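Guides > Usavow Bath > Floor and Tub Care

Next Print Contents Search

Section 5: Cleaning where the tub meets the tile

I wrote this part after far too many mornings on my knees next to a bathtub, so bear with me if I get fussy about grout! Read it through once before you get the bucket out.

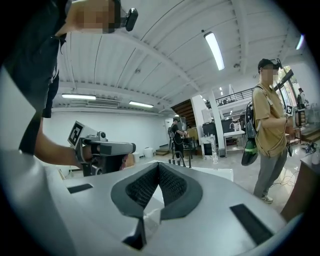
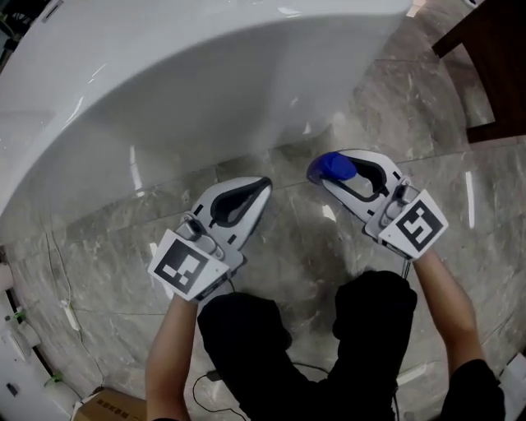

Second picture: white tub on gray marble tile.

1. Clear the floor first and sweep it, grout lines too. I use a soft broom (grit scratches polished tile).
2. Mix your stone cleaner with warm water. Check the bottle for how much, and go easy.
3. Start at the rim and wipe down the outside of the tub with a soft cloth, all the way to the floor.
4. Do the tile next, working backward toward the door. I go along the grout lines, then across.
5. Buff it dry. Give it 20 minutes before anyone walks on it, please!

NOTE: Wooden furniture legs hate standing water, so dry those as you go.

CAUTION: No vinegar or lemon on marble, ever. It eats the polish, and I learned that in my own bathroom.

Related
Sealing grout
Removing soap film from a tub
Moving furniture on polished tile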